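3.2 Lending outside the main towns

Loan files from Umavstead and Vitinon were examined for the 29 borrowers who had been refused by a commercial bank before applying to the community lender. Of these, 18 ran businesses in rural districts. The median loan was small, and security was usually limited to stock or equipment. Fixed terms of 5 years were the most common. Arrears were recorded at the end of each February and coded by length, with renegotiated loans kept as a separate group.

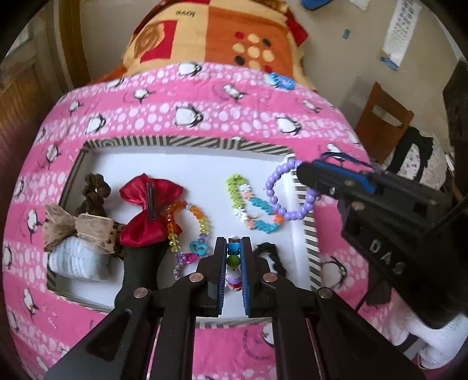

Figure 2. Two grippers at a white tray with a small stack of beads.

Grīnberga objected that a bank refusal is a weak test of need, as many rural owners never apply to a bank in the first place and so drop out of the sample. The objection is accepted in part. The wider Itareck survey of 220 firms asked about discouraged applicants directly, and its answers are used in Section 4 to adjust the rural estimates. No adjustment was made for firms in the two towns, where branch access did not differ between borrowers and non-borrowers.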